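Virk 47: soprador de folhas a bateria para jardins e entradas

O Virk 47 é um soprador de folhas para quem cuida de jardins, passeios e entradas de garagem, seja em casa própria ou como trabalho. Vendemos este modelo na loja Gallen desde outubro e temos também as peças de substituição. A máquina trabalha com uma bateria Tesow, a mesma que serve no aparador de sebes e na roçadora da mesma série.

O tubo é composto por duas partes e monta-se sem ferramenta. O gatilho tem velocidade variável, e existe um botão de bloqueio para os trabalhos mais longos.

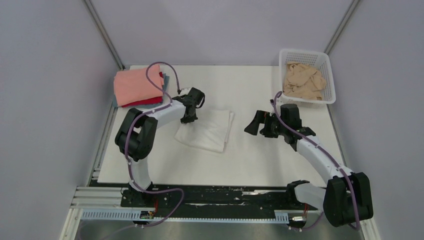
Para folhas secas sobre pedra ou cimento, a velocidade média é normalmente suficiente. Com folhas molhadas na relva recomendamos o bico plano, que vem incluído na caixa. O bico redondo é melhor para canteiros com casca de pinheiro, porque levanta menos material do chão. Em zonas com gravilha fina, comece sempre na velocidade mínima.

O nosso técnico, Bahman Golestani, faz a revisão das máquinas na oficina de Lamcombe. Pode entregar a sua até às 17 horas, com ou sem marcação. Pedimos só que a bateria venha separada da máquina.

O que vem na caixa

Soprador Virk 47
Tubo em duas partes
Bico plano e bico redondo
Alça para o ombro
Manual em português

A bateria e o carregador são vendidos à parte, para os clientes que já possuem outro equipamento Tesow.

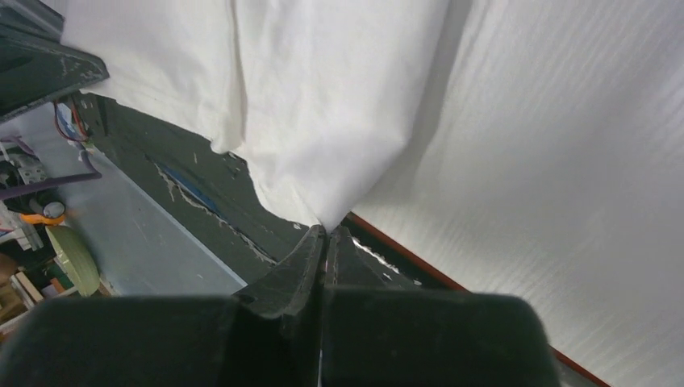 Preço e garantia

Preço com IVA: 368 euros
Bateria Tesow adicional: 84 euros
Garantia: 24 meses para uso doméstico, 12 meses para uso profissional

A garantia não cobre os bicos nem a alça. Guarde por favor a fatura, ela é necessária para qualquer reparação.

Encomendas e levantamento

Pode encomendar por telefone ou diretamente no balcão da Gallen. As empresas de jardinagem que compram três ou mais máquinas podem pedir orçamento separado, com a entrega incluída.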